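Home Animals Space Machines Our Bodies Ask Us For Teachers

How a robot arm learns from examples
By Maricica Barbu
December

Think about how you learned to tie your shoelaces. Someone probably showed you. Then they showed you again, a bit slower, and then they held the laces with you. After a lot of tries your fingers could do it while you looked at something else.

A robot arm can learn from being shown things too. It needs many more goes than you did, and somebody has to collect them all. This page is about that job.

Two ways to tell a robot what to do

The older way is to write down every step. Move up. Move left. Open the fingers. Go down. Close the fingers. This works well in a factory where the same part arrives in the same spot all day long. If the part is a little bit crooked, the arm closes its fingers on the air beside it, because the list of steps said nothing about crooked parts.

The other way is to give the arm's computer a big pile of examples. Each example is a recording of the job being done from start to finish. The computer looks for patterns in the pile – when the thing is over here, the arm goes over here, and when the thing is turned like this, the wrist turns like this as well. The part of the computer program that does this is called a learning system.

A learning system only knows what is in its pile. If every example has the object on the left, it will be very good at the left and hopeless at the right.

What is inside one example?

You might think an example is just a video. A video is one part of it. A recording usually has these things in it:

The pictures from a camera. Often the camera is fixed to the robot's wrist, so it looks past the gripper at whatever the gripper is doing. The gripper is the robot's hand. Lots of grippers have two fingers that slide together and apart, like a crab's claw but with flat sides.

The position of every joint in the arm. You have a shoulder, an elbow and a wrist. A robot arm often has more joints than that, and each one has a sensor that says how far it is bent.

How wide open the gripper is.

What the person driving the arm told it to do next.

A sentence saying what the job was, such as "pick up the rod".

All of these are saved many times every second. When you play an example back, the pictures and the numbers have to match up. If the numbers are late by even a blink, the computer thinks the fingers closed before they really did, and it learns to close them at the wrong moment.

Who drives the arm?

At Plimley, where I went to find out about all this, people drive it. They sit at a desk and hold a handle. When they move the handle forward, the arm moves forward. When they squeeze the trigger, the gripper closes. Pană drives in the mornings and Dinach drives after lunch. They swap so that their hands get a rest.

It looks like playing a computer game, and for the first few minutes it feels like one. Then you notice how careful they are. Pană told me that the hardest thing is to be smooth. If you wobble on the way to the object, the wobble goes into the recording, and the robot may learn to wobble as well. It has no way of knowing which bits you meant.

Dinach has a different way of doing the same job. He comes in from the side and she comes down from the top. The people in charge are happy with that. They want the learning system to see more than one good way, as long as each one works.

Pretend tables

Something surprised me on my visit. A lot of the driving is done with an arm that isn't there.

It is inside a computer. This is called a simulation. The simulation has a gripper, a table, a floor and some things to pick up, and they are all drawn by the computer. It also has rules about weight and bumping and slipping, so that a rod let go above a table will fall down on to it. The team call their simulation Tident.

There are good reasons to practise in a pretend world. If you drop something, it doesn't break. If you want to start again, you press a key and everything jumps back to where it began. You never have to crawl under the desk looking for a lost part.

You can also change the world very quickly. Suppose you want the robot to work on any table. In a real room you would need to carry in a lot of tables. In Tident you can swap the top of the table for stone with pale veins running through it, then for plain wood, then for something with spots. You can make the floor lighter or darker and move the lamp. The job stays the same the whole time.

Why bother changing the table, if the job is the same? Learning systems are good at noticing things, and they don't know which things matter. If every example has a white table, the system may decide that white is part of the job. Then somebody puts a brown table under it and it gets stuck. When the tables in the examples are all different, the system finds that the table is no use as a clue and it starts paying attention to the thing being held.

A pretend world has problems as well. Real rubber squashes a tiny bit when you squeeze it. Real metal can be greasy. A simulation gets some of this right and some of it wrong, so an arm that is brilliant on the screen can be clumsy when it is tried on a real bench. The team keep some real recordings to mix in with the pretend ones.

Sorting the good from the bad

Plimley wanted 2,000 good examples of one job, which was picking up a small part and holding it steady over a table. By the Friday I visited, the drivers had recorded 3,013. That sounds like more than enough!

It wasn't, because every recording has to be checked. Someone watches it and decides whether it should go in the pile. After checking, 1,754 were left.

What was wrong with the others? Sometimes the part slipped out of the fingers. Sometimes the driver stopped halfway to scratch their nose, and the arm hung in the air doing nothing. In one batch the sentence was wrong. It said "pick up the cube" and there was no cube anywhere, so all of those had to be taken out until somebody could fix the words.

Some of the recordings with mistakes were saved in a separate folder. A mistake that the driver puts right can be very useful. If the part starts to slip and the driver lowers it, lets go and takes hold again, the robot can learn what to do when its own grip goes wrong. A pile with only perfect goes in it has nothing to say about that.

Try it yourself

You can do this at home or in class with no robot at all. You need a friend, a blindfold, a pencil, a plastic cup and a table.

1. Your friend is the robot. Ask them to put the blindfold on and sit at the table.
2. Put the pencil somewhere in front of them.
3. Move their hand gently to the pencil, help them to pick it up, and help them to drop it in the cup. This is one example.
4. Do it again with the pencil and the cup in exactly the same places. Do it until your friend can manage without you.
5. Now move the pencil a little way along the table and say nothing. See what they do.

Your friend will probably reach for the old place first. Next, give them a new set of examples with the pencil somewhere different each time. They will begin to feel about for it before they grab. Write down how many goes it took with each set.

Then swap over, so that you are the robot.

Words to know

Gripper – the part of a robot that takes hold of things.

Joint – a place where an arm bends or turns.

Learning system – a computer program that works out what to do from examples.

Sensor – a part that measures something, such as how far a joint has bent.

Simulation – a pretend world inside a computer, with rules that copy the real one.

What happens next

When the pile is big enough, the learning system is switched on and left to work through it, usually overnight. In the morning the team test it. They put the part in places that were never in any of the examples and let the arm try with nobody holding the handle. They write down every try, including the bad ones.

If the arm keeps failing in one sort of place – far away, say, or close to the edge of the table – then the drivers know which examples they are short of. Pană and Dinach go back to their desk and record more of exactly those. 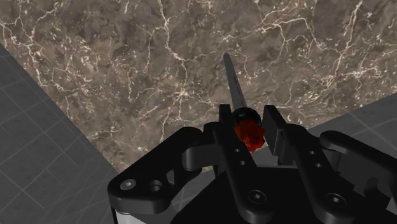 After that the checking starts again, and the new recordings are watched one by one, the same as the old ones were. Dinach says that he prefers driving to checking. Pană likes the checking, and she does hers with the radio on.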